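Liesbeth Mulder
September 17, 2021

A few posts on the Taheri judgment, as people have been asking what it means for tenants in shared buildings. I sat in on both days of the hearing and have now read the whole thing. It runs to 1303 numbered paragraphs with the annexes, so this is a short version.

The background first. Mr Taheri rented a room in a converted dairy owned by a company called Breserero. The building has 13 lettable rooms on two floors. He had an agreement headed "licence to occupy" and paid every four weeks.

In April the company gave him notice to leave. It said he was a licensee and had none of the protections a tenant would have. He stayed put and went to court himself, without a lawyer for the first stage.

The old question in these cases is whether the person has exclusive possession. If you can shut the door and keep everyone out, owner included, you are probably a tenant whatever the paper says. If you can't, you are probably a licensee.

Breserero relied on clause 4, which let it move any occupier to another room at a day's notice. It also kept keys and said its staff could come in at any time to clean.

The evidence was that no one had ever been moved under clause 4. Three occupiers gave statements. The cleaning had stopped in his second year there and he bought his own hoover.

The judge said she had to look at what the parties really meant to do, and that a clause which is never used and which neither side expects to be used does not carry much weight. This is not new law. What is useful is how much detail she goes into.

She goes through the keys at length (paras 611 to 640). Holding a spare key does not settle anything either way. Plenty of landlords hold one. What matters is what the owner is allowed to do with it and whether it does it.

The company's second argument was about services. It said the rent included heating, a shared kitchen and a booking system called Nondari for the laundry. She found that these were things supplied to the building and did not need anyone to have free access to his room. 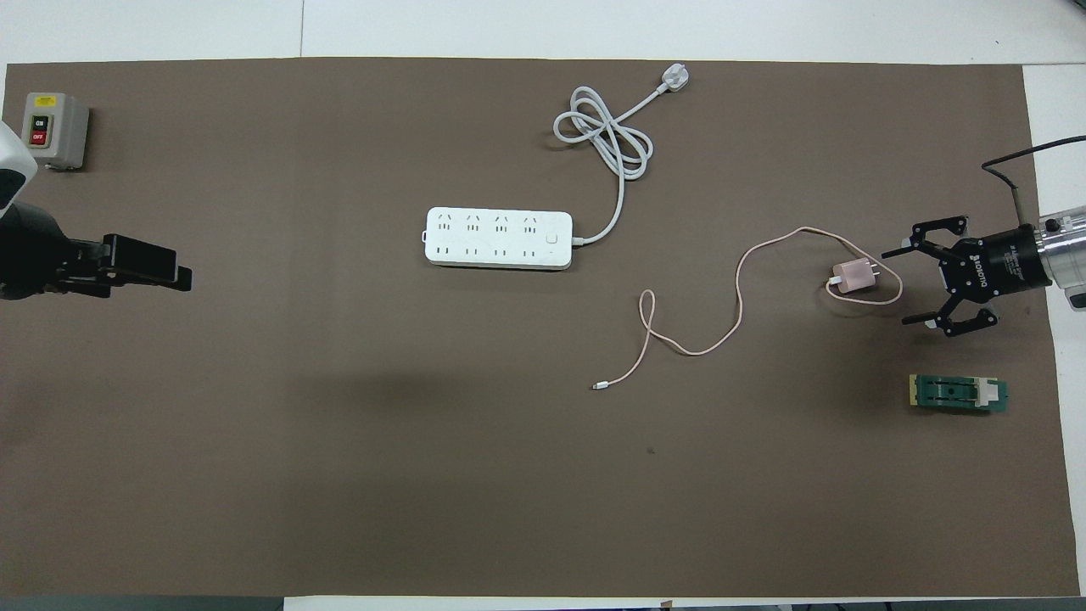
On the length of stay, he had been in the room for 1461 days when the notice was served. Four years to the day, as it happens. She says in terms that time alone does not turn a licence into a tenancy, so please don't read the case as saying that. I have already seen it reported that way twice.

So he won on the main point. The notice was bad, he was a tenant, and the claim for possession was dismissed.

He lost on the deposit. He wanted a penalty because it had not been protected. The judge found he had paid it to the previous owner, and that on the papers she had seen there was nothing to show it had been passed on. I think that part is open to challenge but I would not put it more strongly.

He also lost on damages for harassment. There were two letters and one visit. She called the second letter "ill-judged" and left it there.

Costs have been put off to a later hearing. I don't have a date.

Hòa Ninh has asked under the last post whether this helps people in student halls. Not directly. Many halls fall outside the tenancy rules for other reasons, and the judge was careful to say she was not dealing with them. Look at who your landlord is before you look at anything else.

Someone else asked about lodgers. If you live in the owner's own home and share the kitchen with them, this case is not about you. Breserero is a company and no one from it lived on site.

For advisers, the paragraphs I would copy and keep are 588 to 640 (possession and keys) and 702 to 719 (the sham clause point). The chronology in annex 2 is also a decent model of how to set one out. The rest is mostly the witness evidence and the deposit.

For occupiers, keep a simple record. Who came into the room, when, and whether they knocked. Mr Taheri had a pocket diary with nearly every visit written in it, and the judge accepted it over the company's own log.

Keep the adverts too. The room was advertised as "your own private space" and that was put to the company's witness in cross-examination. She could not really explain how it fitted with clause 4.

Breserero has 21 days to ask for permission to appeal. Its solicitor said outside court that they were considering it. I'll add to this thread if they do.

Correction to the post about evidence: it was three written statements, but only two of those people were called. The third was read.

I am giving a lunchtime talk on the case at the Premis law centre next month. It is free, bring your own sandwiches, and there will be a handout with the paragraph numbers. Message me if you want the handout and can't come.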